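Does a bin on the table really keep a shared room tidy, or does it just move the mess?

4 min read

Our craft group rents the upstairs room at the Flelia building in Carkbridge. The tables are white, they show everything, and by the end of an evening they are covered in bottles, pens, phone chargers and things I can't name. Someone read a blog post and now wants us to spend over $200 on "drop bins" for every table. The idea is you put your loose stuff in the bin when you sit down, and at the end you carry the bin away and sort it. The post says it cuts cleanup time in half. It doesn't say how anybody measured that.

I have my doubts. It sounds to me like paying for a smaller table. Has anyone used these for longer than a month, and did people keep using them? Also, what do you do about drink bottles? They are most of our problem and I don't see how they fit the plan.

Posted by carkbridge_crafter

marlow2214

We did this at a sewing room starting in June and I'd give it a passing grade, no better. Half the time is nonsense. I don't believe anybody stood there with a watch.

What did work was that small things stopped rolling onto the floor. Bobbins, pen caps, that kind of thing. What did not work was the sorting at the end. People carried the bins to the shelf and left them there full, and by the third week the bins were storage. I found a sandwich bag in one that had been there long enough for me to stop wondering what it was. So if you do it, the rule has to be that a bin goes back on the shelf empty. If you can't get people to agree to that, save your money.

On buying them, please don't get the fancy ones. We got a set of Berex bins because they came in nice colors, and then we added some from the dollar store, and the cheap ones do the same job. You want smooth sides so you can wipe them out, and rounded corners on the inside if you can find them, because square corners collect thread and crumbs. Skip the ones with holes in the bottom. I don't know why anyone makes those for a desk.

One more thing – buy one bin first. Put it on one table for 3 weeks. If it's full of junk at the end of that, you have your answer for the price of one bin.

pegboard_1418

just use a box lid. free. works fine

tallow_and_twine

I'm going to disagree with the post above about the bins being worth it for small stuff, or at least partly. You already said bottles are most of the problem, and a bin does very little for bottles unless it is deep. In a shallow one they tip over as soon as somebody bumps the table. So people try it once, get annoyed, and go back to leaving the bottle on the table next to the bin, usually on its side with the cap up against it.

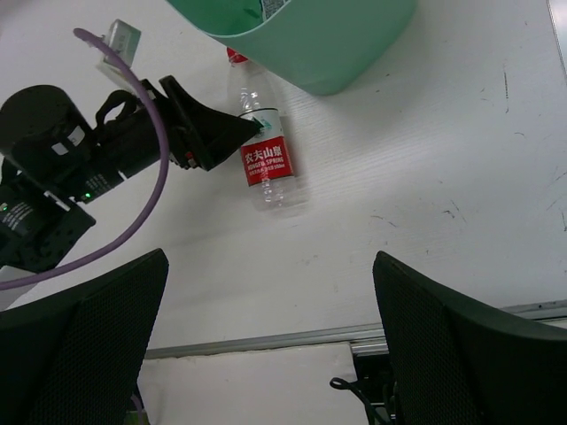
Then you have a table with a bin on it and a bottle on it, and I fail to see what has improved. I'd also point out that clear bottles on a white table are easy to miss when you're wiping up in a hurry. One with a good bright label you'll spot. One with the label peeled off will get knocked onto the floor sooner or later.

What I'd do is split the two problems. Bottles get their own place, and it isn't on the work table. We use a plain shelf by the door with a strip of tape across it, and you put your name on your bottle with a marker. Full, half full, it doesn't matter, it goes on the shelf. Anything left there when we lock up gets poured out and recycled. There was some grumbling over that and then it stopped, mostly. Coffee is separate. We have a Zoëga drinker who will not be parted from her mug and I gave up on that fight.

For the small things, sure, try a bin, or the box lid if you want to spend nothing. I'd keep it light in color so you can see what's at the bottom of it. The dark ones swallow gray and black things, and you end up feeling around with your fingers in a room full of people who use pins.

I wouldn't buy one for every table, though. Whoever wrote that blog post is probably selling bins. Did you check?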